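4.2 Does the order of packing matter?

Much of the practical advice on filling deep bins rests on one claim: that goods placed in a planned order take up less room and suffer less damage than goods placed as they come. The claim is repeated in training notes and supplier leaflets, and Shahbazi's earlier report for the Wavton depot treats it as settled. We are less sure. Of the 1,409 bin records we were able to gather, only 129 gave the order in which items went in, and most of those came from a single shift pattern in August. A rule for a whole trade has been built on a rather thin slice of evidence.

There is also the matter of what counts as a well packed bin. The Wavton records score a bin by how level its contents are when it leaves the bench. A level top is easy to judge and pleasant to look at, but it says little about what lies underneath. Golestani, who scored the same bins by weight per layer, got a different ranking in 16 cases, and in eight of them the bin marked best under one method came near the bottom under the other. Neither author gives a reason for preferring one score, and we could find none in the notes.

We therefore went back to the bin itself. An open bin with tall, flat walls does not treat all parts of its floor alike. Items near the front can be reached straight down, while those at the back must be lowered past whatever is already standing there. Early placements tend to gather in a small group near one wall and to stay there, whatever the packing plan says. Figure 3 shows a bin at a point where only a small group of objects lies near the front of the floor.

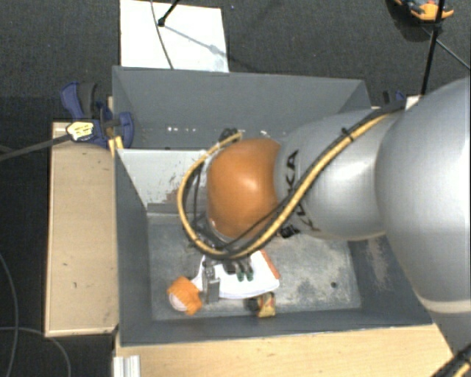 Figure 3. Open grey bin with a small group of objects near the front of the floor. The metal floor is scuffed, and a whitish panel with scratched or chipped patches stands towards the back left.

If early items are seldom moved once they are down, the order of the first few placements could matter a good deal and the order of the rest hardly at all. This would fit the Ghaffari trial, in which packers were given a full written sequence but dropped it part of the way through without any clear loss. The authors of that trial took the result as a sign of poor training. We see no ground for that reading. A packer who leaves the plan when the bin is half full may simply have noticed that the plan has stopped helping.

Wear raises a further doubt. The Skellent guide tells readers to take marks on a bin's walls and floor as a record of bad placing – the more scuffs, the worse the packing. But a bin may be scuffed by stacking, by washing or by being dragged across a yard, and the guide offers no way of telling these apart. Age is not recorded either. Until someone follows new bins from their first day in use, we would set this measure aside.

None of this shows that order is useless. The Rornevow data, which are the most careful we have seen, do point to fewer crushed corners when heavy goods go in first. Even there, however, the packers knew which bins were being checked, and the light goods were mostly soft and would have been hard to crush in any order. A fair test would hide the checking from the packers and mix hard and soft goods in each load. We have not been able to run one, and the sections that follow use packing order only as a note beside each result, with no weight given to it in the scoring.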